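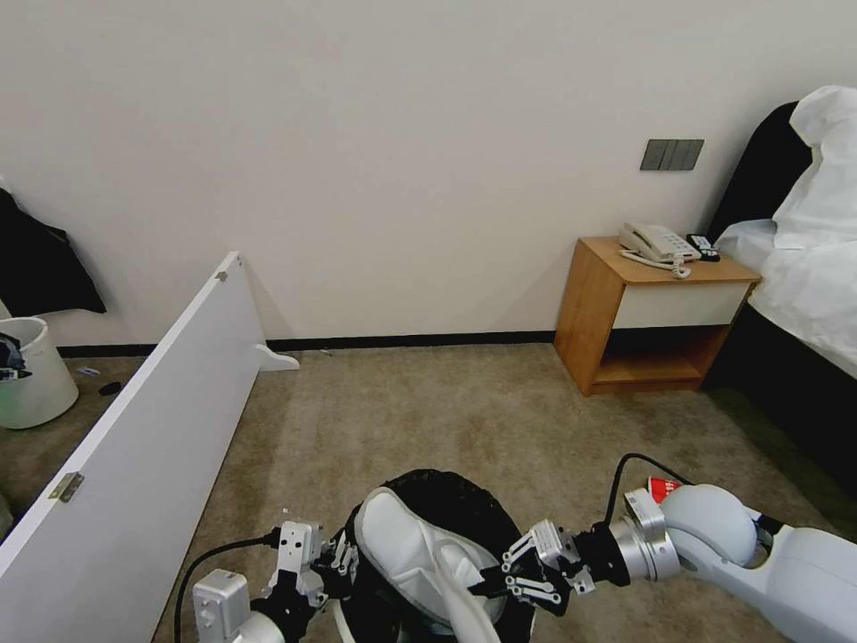
Shoes are the worst of it, one reader in Brerkville wrote to us in September, and plenty of other letters agreed. They turn up on the carpet, never as a pair, usually between the bed and the door.

A bedroom floor fills up quickly when the room is small. The guest rooms at Vidska are plain: carpet, pale walls, a bed, a nightstand with a drawer and an open shelf. There isn't much furniture to put things on, so things go down. The housekeeping team gets 8 minutes for the floor and starts with whatever is lying on it. 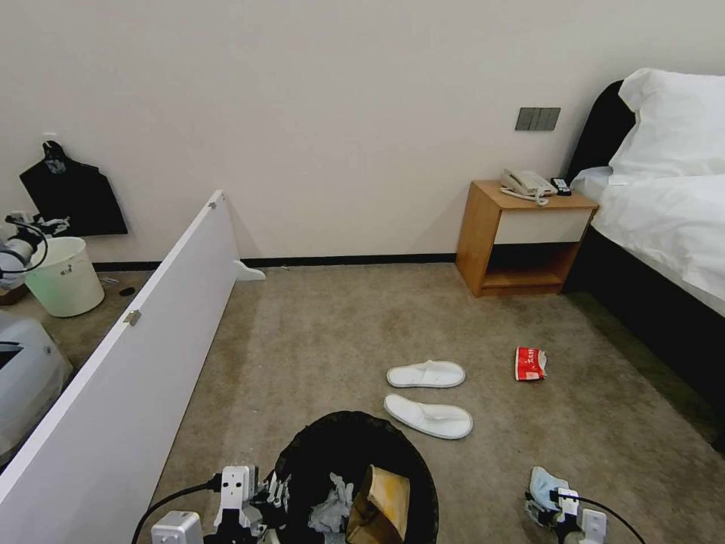 Slippers should go straight in the bin with the wrappers, according to one reply, as no guest wants a second-hand pair. Others keep theirs for the whole stay and park them under the nightstand. Either is fine - the middle of the carpet is where people trip.

Rubbish comes first at Vidska, then footwear, then clothes. The bin is carried to the mess and goes back to the wall afterwards. Mota, a smaller guest house with 4 rooms, does clothes first and says it makes little difference.
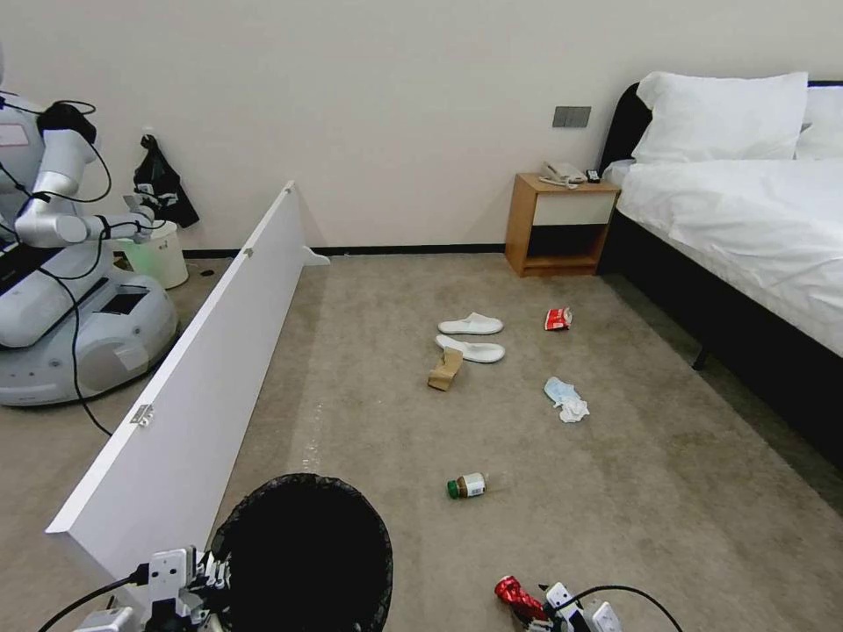
Keeping the nightstand clear

The phone and the remote control stay on top. Everything else belongs in the drawer, and the shelf below is left for a book or a pair of glasses.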